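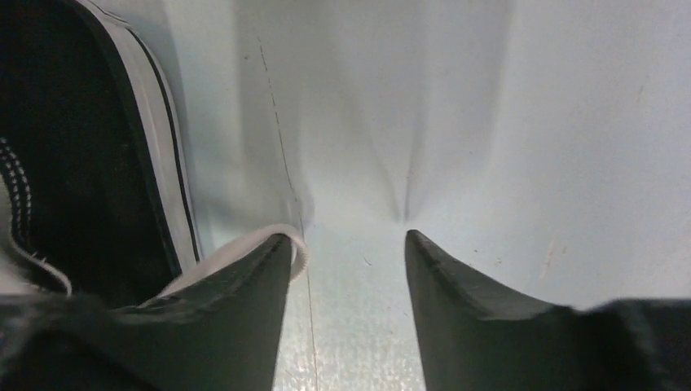

Okay, shoe thread. I've been putting off the hall closet since April and this week I finally pulled everything out. Black canvas low-tops with white soles and white laces are the shoes I own the most of, so they get the thread.

1/ I have 4 pairs. Two are for every day, one is for painting and yard work, and one is from a store in Ganlow that closed and I can't bring myself to wear them out.

2/ They all look the same in a pile. I used to grab two left shoes at least once a month and find out on the porch. So now each pair gets put back together before it goes anywhere else. Left and right, side by side, toes the same way.

3/ Pairing is slower than it sounds. Shoes come out of a bag or a bin on their sides or upside down, and you have to stand each one up before you can tell which foot it is. Look at the toe cap from above. The curve gives it away faster than the sole does.

4/ Tie the laces before you store them. A plain bow is fine. Loose laces catch on the next shoe and then you're pulling out three when you wanted one.

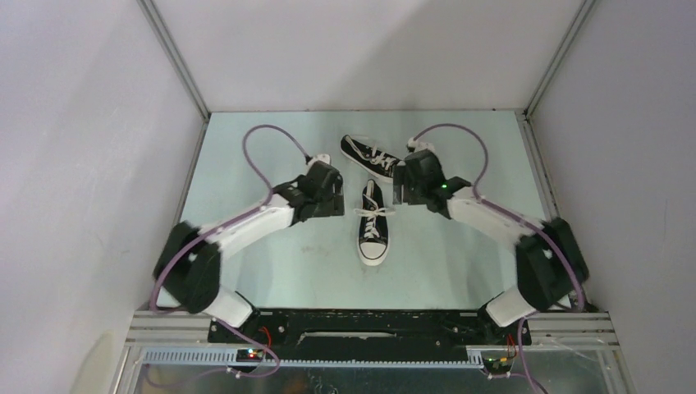
5/ I leave the bow tied on the shoe that's already upright and work on the other one. If I pick up both at once I end up putting both down crooked.

6/ Somebody asked about cleaning. Dry brush first, always. Then dish soap and warm water on the rubber with an old toothbrush, and a damp cloth on the canvas. I don't put mine in the washer. Macario Galindo does, and his come out okay, but the glue let go on one of his toe caps after 5 or so washes and he blames the shoes.

7/ Laces come out and soak by themselves. 20 minutes in a bowl of warm soapy water, rinse, hang them over the faucet. Put them back in when they're all the way dry or they leave a gray line on the tongue.

8/ The white rubber is the part people notice. Black canvas hides a lot. If you only have a minute before you leave, wipe the toe caps and go. 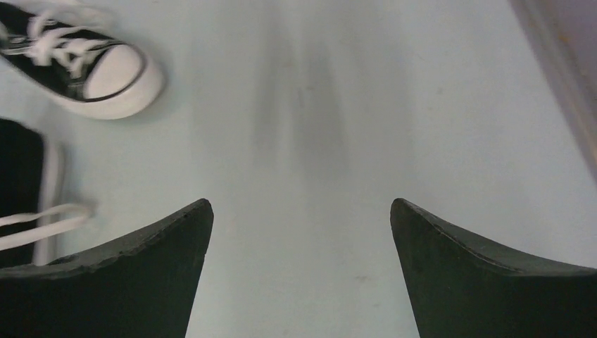 Toe cap and laces, low-top.

9/ For storage I tried the Imai hanging pockets. They sagged – the bottom row was on the floor by the end of the second week. I'm back to a flat shelf, 8 shoes across in two rows. If your closet is narrow, put one shoe of each pair heel out and the other toe out. They nest and you get a few inches back.

10/ No boxes. I kept the boxes for years and all I did was open the wrong one.

11/ The painting pair lives by the back door on a tray from the Algate outlet. It doesn't go in the closet at all, because it sheds.

12/ Boots are next and I'm not looking forward to it. If anyone has a way to keep tall ones from flopping over without buying anything, reply here. Rolled magazines didn't hold.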